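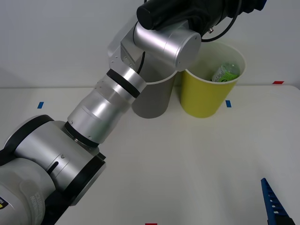 Household Services Guidance: Sorting Drinks Waste at Home
Pudcombe Residents' Office. Revised March 22, 2026

Residents are asked to keep drinks waste apart from general rubbish. A full bin is not required for this purpose. Two cups of different colours, set side by side at the back of a worktop, will serve a small kitchen well.

Choose one colour for drinks containers and another for everything else, and keep to that choice. Grey and yellow are easily told apart, even in poor light.

Empty each bottle fully and rinse it under the tap. Larger bottles should be pressed flat – the cap may be put back on afterwards to hold the shape. Cups with a narrow base tip over easily when overfilled and should be emptied every evening.

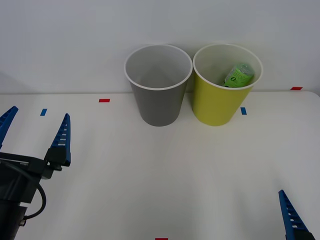

Can a crushed bottle go in with the others?
Crushed bottles are accepted, provided that they are empty and the label has been left on.

Short strips of coloured tape may be used to mark where each cup belongs, so that it is put back in the same place after the worktop has been wiped. Tape should be replaced when the edges begin to lift. Any residue can be removed with warm water and a little washing-up liquid.

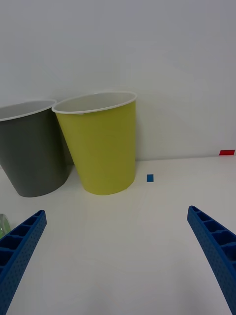

Grey and yellow-green cups near the wall, with tape on the worktop.

Collected bottles should be taken to the Manole Street store, which is open until 7 pm. From April, bags should hold no more than 12 bottles each. Enquiries may be addressed to Domnica Dobre, Room 303.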